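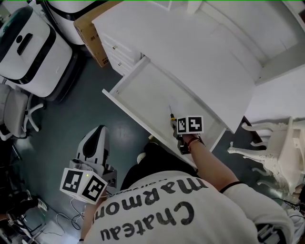

Cladholm Household Notes, No. 50

## Drawers: emptying, cleaning and filling them again

A chest of drawers gets dirty in a way that is easy to miss. Lint works its way to the back corners, and a pale drawer floor shows every bit of it once the clothes are out. Do one drawer at a time and finish it before opening the next. A deep drawer takes the better part of half an hour, and the small ones go faster.

**Emptying**

Pull the drawer out as far as it will go without coming off its runners. If the chest isn't fixed to the wall, keep the other drawers shut while you work. Two or three open at once can tip a light chest forward.

Put everything on the bed, not the floor. Sort as you go: keep, mend, give away. Anything you can't decide on goes back in the drawer for now.

**Cleaning**

1. Vacuum first with the narrow nozzle. Run it along all four edges.
2. Wipe the floor and sides with a cloth wrung out in warm water and a drop of dish soap. The cloth should be damp, never dripping. Water sitting in the joints will swell a fiberboard bottom.
3. Go over it again with plain water.
4. Leave the drawer open until it is dry to the touch. In February, with the heat on, that takes an hour at our place. In a humid month give it the afternoon.

For gray scuffs on white paint, try a little baking soda on a wet fingertip and rub lightly. Natalie Sowerby uses a pencil eraser for the same job and says it leaves the paint less dull.

Small round knobs work loose over time. Tighten the screw from inside while the drawer is empty. If it keeps turning, take it out, push in a sliver of toothpick with a dab of wood glue, let it set, and put the screw back.

**Drawers that stick**

Rub a plain white candle along wooden runners. Metal runners should be wiped clean before anything is put on them. A stub of candle did all 6 drawers in our hall chest with plenty left over.

**Liners**

Cut paper liners slightly smaller than the drawer floor so they lie flat. A smooth painted floor doesn't need one. Skip the scented kind if you store baby clothes.

**Filling**

- Heavy things such as jeans and sweaters go low down.
- Stand T-shirts on edge in rows, folded to just under the height of the drawer.
- Small drawers suit socks, belts, chargers and the like. Give each one a single use.
- Stop while the drawer still closes with one hand.

Graham Bramwell wrote in to ask about a musty smell in a secondhand chest. Wash it as above, then set an open dish of baking soda in each drawer for 8 days with the drawers closed. If the smell is still there, sand the bare wood underneath and give it a coat of clear shellac.

Next issue: closet rods and sagging shelves.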